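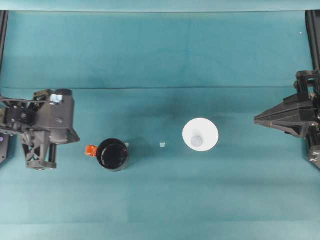

Fixing a gripper that drops small parts after a protective stop

Updated January 28, 2026

This guide covers one fault on the two-arm Kanura bench cell: an arm goes into protective stop while holding something, and the gripper opens when the stop is cleared. With a light plastic piece that only costs you a retry. With a full mug it means liquid on the table and near the arm base, so fix it before you run anything with contents.

We saw it on a cell running the Emonico controller with the Hermans finger set. The task was a simple tabletop one, with a black mug with an orange handle, a white cone and a small translucent cube laid out between the two grippers. The log showed stop code 331 on the left arm, then a gripper open command that no one had sent.

Before you start

Take everything off the cloth. Put both arms in manual mode and keep the emergency stop within reach. Don't hold a part in the fingers while you test, and don't reach between the grippers with either arm enabled. The right arm can still move when only the left one is stopped.

Step 1. Find the stop in the log

Open the controller log and search for 331. Look at the lines right after it. If you see "gripper state reset" before "operator clear", you have this fault. If the reset comes after the clear, go to Step 4, as your problem is more likely a loose connector.

Step 2. Check the reset setting

Go to Tool, then Recovery. There is a setting called "On fault clear". The factory value is Home, which sends the fingers to their open position. Change it to Hold. Do this for each arm. The setting is stored per tool and does not copy across, and we lost an afternoon to having changed only one side.

Save, then power the controller off fully. A soft restart keeps the old value.

Step 3. Set the grip force again

Changing the recovery mode clears the stored force limit. Ours came back at 2268, which is the maximum in raw units and far too high for a thin cone. We run at 1559 for mixed objects. Start low and raise it in small steps with a scrap part until it stops slipping.

If the fingers buzz or hunt at the end of travel, the force is too high for that part. Back it off.

Step 4. Inspect the gripper cable

Disable the arm and follow the cable from the tool back to the base. Look for:

flattened spots where it crosses the bracket
a connector that turns in its socket
cable ties pulled tight enough to leave a mark

A tight tie was our second cause. At full reach the cable pulled, the tool lost power for a moment, and the controller treated it as a fresh start. Leave enough slack for the wrist to turn both ways – more than looks tidy.

Step 5. Test it

Clamp a soft foam block in the gripper at the working force. Stand clear and press the protective stop from the pendant. Wait, clear the stop, and watch the fingers. They should stay closed. Repeat this 4 times per arm, at least once with the arm at full reach.

If the fingers still open, export the log and the tool file and send both to Gastano support. Keep the cell out of use until you hear back.

Firmware note

The July firmware resets "On fault clear" to Home during the update. Check Step 2 again after installing it, and write down your force values first.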